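Home | Features | Workshop | Kitchen | Back Issues | Subscribe

The Last Load
September
By the Features Desk

My grandmother folded for a family of seven and never looked down once. I thought of her all through my visit to Zolline, a small company on the second floor of an old thread mill in Stornileck, where the question of the day - of the last three years, really - is whether a machine can put away the laundry.

The short answer is sometimes. A towel goes pretty well. Zolline's best arm gets through a stack of 12 without much fuss, and I will admit I clapped. Shirts are harder, and anything dark on a busy bedspread is harder still, what with the shadows swallowing up the edges a machine needs to find. So the team keeps collecting lessons, 2,071 of them when I stopped by, each one a person working a pair of grippers through a chore at an ordinary human pace.

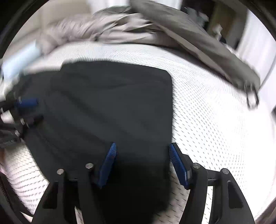
WHAT ABOUT THE SHOP FLOOR?

Over at Ostov, where they pack bed linens for hotels, the news is cheerier (every sheet is the same sheet, bless them!). The machine there handles 400 pieces a shift and stops politely when it gets a corner wrong. At home I still have the basket, and the radio, and a fitted sheet I wouldn't wish on anybody's robot.

Contact the magazine | Copyright, all rights reserved | Back to top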